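Wisia passes 4,000 hand-recorded examples and opens Tulirby to outside teams

25th June

Hello from all of us at Wisia! I'm Tibor Lakatos, I run the recording side of things, and I've been allowed to write this one myself (you have been warned). Our Tulirby collection now holds 4,000 examples of everyday handling, all of them made by people carrying grippers in their own hands. We're thrilled, and a bit tired.

The idea is simple enough. If you want a robot arm to learn how to pick up something awkward, you need to show it plenty of good goes at the job. Our people squeeze the handle, the fingers close, and the recording goes to our friends at Ilel, who train the model.
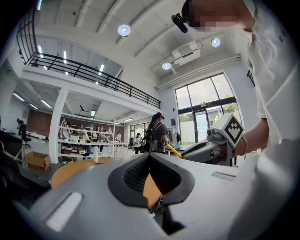
Recording with hand-held grippers in the Wisia workshop.

I get asked a lot why we don't just drive the robot by remote control. We tried it! It was slow, and everyone moved like they were underwater. With a gripper in your hand you reach for things the way you always would, and new recorders get the hang of it quickly. The marker cubes on top help us work out where each tool is, and we fuss over those more than anything else.
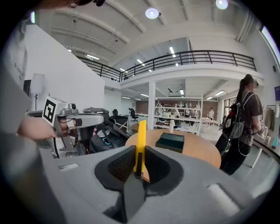
Thin, flat things are my own favourites, as they're such a pain to hold straight. Of the latest batch, 554 examples are nothing but that sort of grasp, and Ilel have been asking for more ever since. We check every recording before it goes out, so please don't imagine me with my feet up.

From August we're opening the collection to two outside teams. The first place has gone to Lâm, who work on sorting and packing, and the second is still up for grabs. If you've got a handling problem and almost enough data to crack it, do get in touch through the Wisia press page and ask for Tibor. I'm happy to talk to journalists too, and visits can be arranged.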